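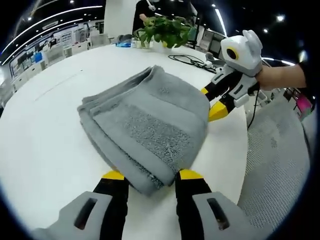
The Grey One

Monday, January 22, 2024

Got in before the lifts were properly awake. Two shuddering goes between floors and then the doors opened on our level and the lights were already on, so somebody had beaten me to it, and there on the big white table was the towel.

I knew it was going to be there. I'd put it there Friday. Still.

Grey. Thick. Folded over and over on itself so the layers showed down the side like a closed book that's been dropped in the bath once. A darker band across the middle where the pile changes. The Bretimeo people wanted it to sit square. That was the word in the email, square, and I had read the email on the train and again at the lights on Gallardo Street and again in the lift, and it had not got any longer.

Please can the towel sit square for the visit.

The visit was at 2. If they liked the towel there were 200 rooms waiting on it, the whole of the new place down at Udadside, bath sheets and hand towels and those silly little mats, and Farance got to keep its half of the floor. If they didn't like it, well. We had a lease with thirty days on it and everybody knew where the boxes were kept.

So. Square.

I pushed my sleeves up. Pressed the near edge down and it came back up. Pressed it again. A good towel doesn't want to be flat, that's the whole trouble with it, you pay for all that loop and fluff and then you ask it to behave like paper.

The plant needed water. I noticed that and did nothing. There was a glass right next to it, too.

What my mother did

She did hospital linen. Thirty years on the afternoon shift, home after dark with her hands cracked at the knuckles and smelling of steam, if steam smells of anything. I think it does. Hot pennies.

She could fold a fitted sheet in the air. I've seen people make videos of it now like it's a magic trick, and they lay it out on a bed first and talk for four minutes. She did it standing in the hallway with the phone jammed under her ear, telling my aunt about somebody's hysterectomy.

Towels she did in thirds. Long way first, then over, then over. Never halves. Halves was for people who only owned four towels, she said, and we owned about five, so I don't know who she thought she was kidding. Edges in, fold to the front. You should be able to stand in the dark in front of a cupboard and put your hand on the right one and not pull out the lot.

I asked her once how come it mattered so much, if they were only going to get bled on. I'd have been ten or eleven. A rude little thing.

She didn't answer. She took the one I'd just done and shook it out and gave it back to me.

I must of folded that towel twenty times that night. It was brown. It had a burn on it from the iron and a loop pulled out at one corner, long, like a fishing line. I can't remember my own PIN half the time and I can remember that loop.

Anyway. Quarter past nine and people were coming in, bags down, masks on because of the thing going round, kettle going. Somebody asked was that the towel. I said that was the towel. They looked at it for a bit.

Bit puffy, they said.

Yes, I know it's puffy.

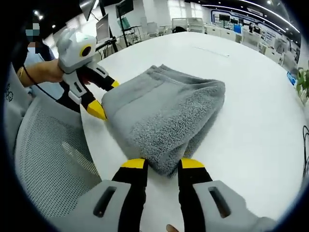
Eleven o'clock

It bulged. That was the new problem. I'd got the top lying down nicely, soft, nice bit of light on it, and all that thickness had just gone somewhere else and come out the front like a belly over a belt. You'd fix one side and it'd tell on you at the other.

Opened it, folded it. Opened it, folded it. My boss came past with a coffee in each hand and said what about in half and I said no, quite sharp. Sharper than you'd want to be to a person holding your coffee.

Then the email again. I had it open on my phone beside me now. Square for the visit. And under it, which I hadn't scrolled down to before because who scrolls, there was more.

We find that most samples arrive looking like nobody has ever used them.

That was all. No question, no full instruction. I read it out loud and my boss said what does that mean, and went off, and left me one of the coffees.

I sat down. The mesh chair, the one that leans. I put my hand flat on top of the towel and left it there. It was a lovely towel, I should say that. I'd been looking at it for three days like it was a form I had to fill in and I'd stopped noticing it was nice. You could push your fingers down in the loops and they'd close up over your fingernails.

Mum has towels at the place now but they aren't hers. They come on a trolley. White, thin, the name of the laundry stamped along the hem in blue. I was there Sunday and she had one on her lap, and she was doing it. Long way first. Over. Over. Then she'd look at it and shake it out and start again, and the girl who brings the tea said she does that, love, she's no trouble, it keeps her going all arvo.

And I'd laughed, sort of. And looked at the time. There was a train I wanted.

She held it out to me. The folded one. I thought she wanted me to take it, so I took it and put it on the end of the bed, and her face did something and I didn't know what I'd got wrong. Then I got the train.

I sat there with my hand on the grey one and the coffee going cold and thought, you absolute goose. She wanted you to shake it out.

Nearly lunch

I rang the place. They said she was at lunch. I said could someone tell her, and then couldn't think what. The woman waited, she was nice about it, you could hear plates.

Tell her I'm doing thirds, I said.

Thirds.

She'll know. She might know. Just say thirds.

I heard her write it down. Or I heard her click a pen, which could be anything.

Then I went back to the table and got hold of the two top corners and pulled. It came open with that heavy flop, and I pushed it out flat with both arms, all the way, past the middle of the table, and walked round the end smoothing as I went. It's huge opened out. You forget. All that cloth in that one little lump. It wouldn't go to straight edges either, it bowed out at the sides, and one end rolled back on itself in a pale strip and I let it.

Somebody was over fiddling with the plant. Somebody else said they're here at two, you know, you've got it all undone.

I said I know what time they're here. 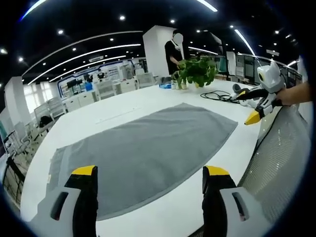
The towel, opened out on the long table. Before 2.

They were early. Of course they were. Two of them, a tall one and a cross one, and my boss walking backwards in front of them talking about the ceiling. The cross one got to the table first. She had good shoes and a folder. She looked at the towel lying there all over everything, and at me, and I could feel the whole speech about pile weight and wash life just drain out the bottom of my head.

So I said, would you like to fold it?

My boss made a noise.

The cross one put her folder down on the table. Took her watch off, which I thought was a bit much, and put that on the folder. She got the near edge and shook it so it cracked, and laid it down, and she went long way first. Over. Over. Edges in. Turned the fold to the front and gave it one pat with the flat of her hand. Maybe five seconds.

It was not square. It bulged. It sat there fat and grey and exactly like a towel somebody was going to want in a minute.

Where'd you learn that, I said.

Udadside, she said. The old baths, before they shut. I did the towels, summers. She was still looking at it. They were horrible towels, she said. Like toast.

The tall one asked about price. My boss had the price. They went off towards the screens with it, the three of them, the cross one last, and she came back for the watch and I thought she might say something about the order and she didn't, she just pushed the towel over towards me across the table and said go on, then.

So I shook it out.

I'd like to tell you what they decided but they hadn't decided by the time I left, they said end of week, and my boss was being very calm in the way that makes everyone else go and tidy their desks. I watered the plant. I got the ten past four instead of the ten past five and nobody stopped me, and I had the towel in my bag, the sample, which strictly speaking isn't mine. It took up all the room. I had to carry my lunch thing in my hand.

She was in the chair by the window when I came in. The tea had been and gone. There was a scrap of paper on the tray with thirds on it in biro, and a ring on it from the cup.

I got the towel out and put it on her knees, all rolled up anyhow from the bag. She felt along it till she found the corner. It took her a while, it's a big towel. I didn't look at the time.

She did it, and she held it out, and I took it by the top edge and shook.

Again, she said.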